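Caldeira Film Heritage Program
Interim progress report: Stanon Collection, phase 2
Submitted by: Benedito Furtado, project manager, Trasholm Film Archive
Period covered: January to June

1. Scope and status

Phase 2 covers the scanning, grading and cataloging of the Stanon Collection, a body of low-budget action features and trailers deposited with Trasholm by the estate of the former distributor. The inventory agreed at the start of the phase lists 2298 reels, made up of 35 mm prints, 16 mm reduction prints, separate magnetic sound and a small amount of original negative. These belong to 138 feature titles. Trailers are counted under their parent title.

All reels have now been inspected and given a condition grade. Scanning passed the 2000-reel mark in June. The remaining reels are in the two lowest condition grades and will go more slowly than the rest. Grading and sound work are behind the original schedule by one month. Cataloging is on schedule. Spending is within the approved budget, with one transfer between lines requested in section 7.

2. Inspection and condition

Inspection was done on the bench, reel by reel, with shrinkage measured at the head, middle and tail. Acetate decay is present in most of the 16 mm material and in nearly all the magnetic sound. Reels showing active decay were moved to the cold vault and are only taken out for scanning.

The prints show the wear expected of films that ran for years on the second-run circuit. Car chases and fight sequences are in worse shape than dialogue scenes. Projectionists removed frames from them as souvenirs, and in several titles whole shots are gone. Where two or more prints of the same title exist, the inspection record notes which print has the more complete version of each reel, so that a composite can be built.

Original negative survives for 4 titles only. One of these is cut for the export version, which runs shorter than the domestic release and drops most of the second act. The domestic version will be rebuilt from print, with the negative used wherever it matches.

3. Scanning

Scanning is carried out in the Trasholm lab under Prodromos Karras. All material is scanned with wet gate off by default. Wet gate is used for reels with heavy base scratches, at the operator's discretion, and the choice is logged. Files are written uncompressed, checksummed on completion and copied to tape before the reel leaves the room.

The main cause of lost time was the splice problem reported last quarter. A large share of the prints were repaired at some point with an adhesive tape that has since crept, leaving residue on neighboring frames. Transport tension had to be reduced, and reels with many such splices were cleaned by hand and respliced first. The rate improved from March on, after the cleaning bench was moved next to the scanner and a second person was trained to resplice.

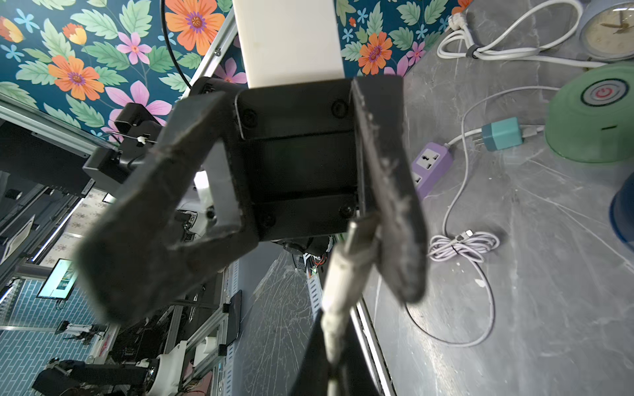 A second cause was file transfer. The network link between the scanner room and the storage server was shared with the public viewing stations, and overnight copies were sometimes not finished by morning. The link has been separated. Copies now finish before the first shift in all but the longest runs, and the morning wait has been removed from the shift plan.

Quality control is done on a sample from each reel plus every splice flagged at inspection. Reels failing the check are rescanned. The most frequent fault was registration drift on shrunken stock, which was corrected in software when small and by rescanning when large. A few reels cannot be scanned sprocketed without risk of damage. These have been set aside for the final batch and will be run on the roller transport at low speed.

4. Grading and reconstruction

Grading started with the features for which a complete picture element exists. The reference for color is, in order of preference, an unfaded print, a trailer on dye transfer stock, or notes by the cinematographer. For a fair number of titles none of these is available. In such cases the grade is kept neutral and the basis for it is written into the title record, so that later users can tell an informed grade from an estimated one.

Night exteriors have been the hardest to settle. Many were shot day-for-night, and the faded prints no longer show how dark the release version was meant to be. We compared several approaches on the heist feature that opens the collection and on two of the motorcycle pictures. The chosen approach follows the trailer where a matching shot exists and carries that density across the sequence.

Reconstruction from several prints is done by shot, with the source of each shot listed in a conform file. No attempt is made to hide a change of source by degrading the better one. Grain and sharpness are matched only to the point where the change does not distract at normal viewing distance. Missing shots are not replaced by stills or captions in the preservation master. A short title card may be used in the screening copy where the action would otherwise not make sense.

Two matters remain open:

The end fight in one of the export titles exists in two different edits, with a different outcome for the main villain. Both appear to have been shown commercially. We propose to keep both and to treat the domestic ending as primary.

The opening credits of several features were replaced by the distributor when the films were reissued under new names. The original names are known from censor records in most cases. The catalog will list the original name first and every reissue name as an alternate.
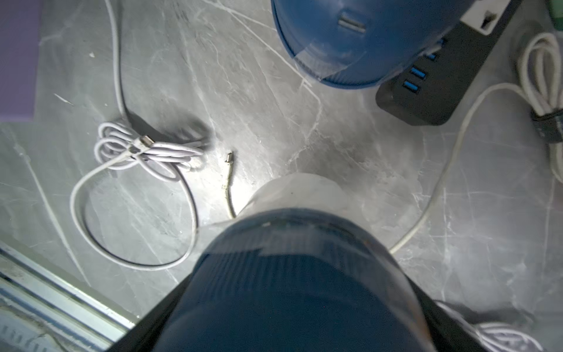

5. Sound

Optical tracks are captured during scanning and processed afterward. The results are usable for nearly all reels. Magnetic tracks are transferred separately, and this is where the delay is largest. Shrinkage in the magnetic stock differs from that in the picture, and sync has to be corrected at intervals through the reel. The correction is manual for now. A script tested in April handled the steady cases well but lost its place at reel changes and in scenes with long silences.

Post-synchronized dialogue was normal practice for these productions, so loose lip sync in the source is left alone. The sync reference is taken from hard effects such as door slams, gunshots and punches. There is no shortage of these in the material, and they give a reliable check every few minutes.

Noise reduction is kept light. Early tests removed the hiss from one of the chase pictures and took much of the engine sound with it. The settings were revised, and the affected reels were processed again from the raw transfer.

6. Cataloging and access

Each title record now holds production credits, release dates by territory, running time per element, condition grade, source list and rights status. Stunt performers are being credited where they can be identified, with the evidence noted. Call sheets in the Stanon papers have been the best source, followed by captions on the back of production stills. Several performers worked under more than one name, and the name authority file has been extended to link them.

Rights are clear for the titles Stanon produced itself. For titles it only distributed, the agreements in the deposit have lapsed or cannot be found, and these will be offered for on-site viewing only until the position changes. Letters have gone out to the known successors. Replies have been slow, and we do not expect the matter to be closed within this phase.

A trial screening was held at the Stuvside cinema with the first two finished features. The screening copies played without fault. The house engineer noted that the level of the mono track was low compared with current releases and had to be raised by hand. The delivery specification has been amended. Written comments from the audience mostly concerned the performances. The lead in the second feature was singled out often, and the plot of the same film was found hard to follow. The missing material in its third reel may be part of the reason, and a search for another print is under way. 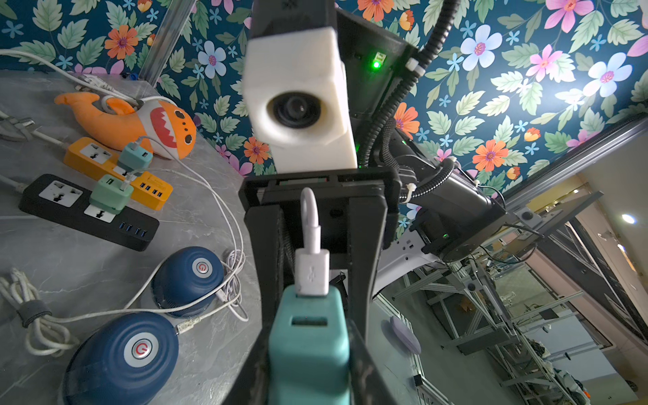 7. Budget

Staff costs are on plan. Consumables are over plan owing to the quantity of splicing tape, cleaning fluid and replacement cores used. Storage tape is under plan – the unit price fell between the estimate and the order. We request approval to move the unspent part of the storage tape line to consumables. The total is unchanged. A statement by budget line is attached as annex B.

No equipment purchases are planned for the rest of the phase. The scanner service contract has been renewed on the same terms.

8. Risks

Decay in the remaining reels. The reels not yet scanned are the weakest in the collection, and some may not be scannable in full. The order of work has been changed so that reels with no duplicate go first.

Magnetic sound transfer. If the sync correction stays manual, the delay will carry into the next period. Karras will report on a revised script at the next review. The fallback is to use the optical track for screening copies and finish the magnetic transfers for preservation only.

Staffing. One of the two trained resplicers leaves at the end of the summer. A replacement has been found from within the archive and will start training in July.

9. Work planned for the next period

Complete scanning of the remaining reels, including the roller transport batch.
Finish grading on all titles with a complete picture element.
Conform the first group of composite titles and send the conform files to Caldeira for comment.
Bring the magnetic transfers back to schedule or move to the fallback described in section 8.
Publish title records for the rights-cleared features.
Confirm dates with Stuvside for the fall screenings.

Annexes: A, reel status by title; B, statement by budget line; C, amended delivery specification.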